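4.2 Crossover episodes and viewer retention

We compared 30 crossover episodes with the regular episodes aired just before and after them. Ratings came from 181 panel members, who logged 3947 viewings in total. Members who already followed both series scored the crossovers higher. Those who followed only one scored them slightly lower - most often citing characters they did not recognize.
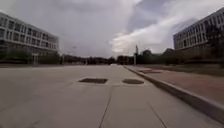 Figure 3. Paved area between two office buildings.

The gap was widest for Mavden, where the guest cast carried the main plot. In Jesodau the visitors appeared only in the closing act, and the two groups gave similar scores. Hollenstein and Srour found the same split in an earlier panel of 127 viewers.

Related articles
Moradi: Returning casts in long-running space drama
Rusu: Spoilers and first-night audiences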